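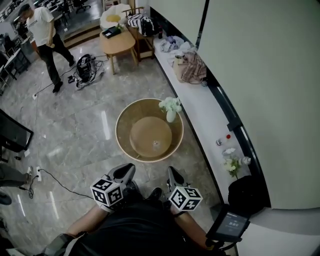 Trommeltisch Hendside, Ausführung mit durchsichtiger Platte

Der Hendside gehört zu den Beistelltischen, deren Korpus zugleich die Tragstruktur bildet. Ein Untergestell mit Beinen entfällt, die Last wird über die Zarge in den Boden abgeleitet. Die durchsichtige Platte liegt innerhalb eines schmalen Randes aus hellem Holz und gibt den Blick auf die bräunliche Innenwand und den runden, etwas helleren Boden frei. Für die Dekoration bedeutet das zwei Ebenen: oben die Stellfläche, hier mit einer weißgrünlichen Vase und blassen, mintweißen Blüten nahe am Rand, darunter der Hohlraum, der auch ohne Inhalt als Fläche mitwirkt. Die Blüten reichen über den Tischrand hinaus. Bei der Wahl der Vase ist daher die Breite des Straußes zu berücksichtigen, der Durchmesser des Gefäßes allein genügt nicht.

Zur Galerie

Die Seite ergänzt das Datenblatt 311 und behandelt den Tisch im eingerichteten Zustand. Maße, Gewichte und Belastungswerte stehen ausschließlich im Datenblatt. Die Texte hat Clémence Poulain zusammengestellt, Stand 8. Dezember 2024.

Umgebung und Boden

Grauer Fliesenboden mit Marmorzeichnung, weiße Adern, dünne Fugen. Die Fliesen reflektieren das Licht in langgezogenen Streifen, einer davon unmittelbar links vom Tisch. Bei glänzenden Böden empfiehlt sich, den Standort vor der endgültigen Aufstellung bei Tageslicht und bei eingeschalteter Beleuchtung zu prüfen.

Bank oder Ablage

Rechts vom Tisch verläuft eine lange weiße Bank oder Ablage mit dunkler Vorderkante. Die gerade Linie bildet den Gegenpol zur runden Grundform. Am hinteren Ende liegt eine hellbraune Tasche mit kariertem Stoff in bräunlichem Rosa.

Hinweise zur Aufstellung

Der Tisch wird vollständig montiert geliefert. Auf Fliesen ist der Filzring Stuvier unterzulegen, Bestellnummer 1264. Der Ring wird umlaufend verklebt, die Stoßstelle zeigt zur Wand. Zum Versetzen die Platte zuerst abnehmen und getrennt transportieren. Nicht am Holzrand anheben.

Unebenheiten bis 5 mm lassen sich mit den Ausgleichsplättchen aus dem Beipack korrigieren. Größere Abweichungen sind bauseits zu beheben.

Reinigung

Platte mit weichem, leicht feuchtem Tuch abwischen, anschließend trocken nachreiben. Keine Scheuermittel. Der Holzrand wird nur trocken gereinigt und bei Bedarf mit Pflegeöl Baudry behandelt; Überschuss nach kurzer Einwirkzeit abnehmen, damit kein Öl in die Auflagefuge läuft. Innenwand und Boden bei abgenommener Platte mit einem Staubpinsel reinigen.

Ersatzteile

Platte, Filzring und Ausgleichsplättchen sind einzeln über Wuter erhältlich. Bei der Bestellung bitte die Chargennummer von der Unterseite des Korpus angeben. Für Tische vor Charge 59 wird die Platte mit abweichender Auflage gefertigt.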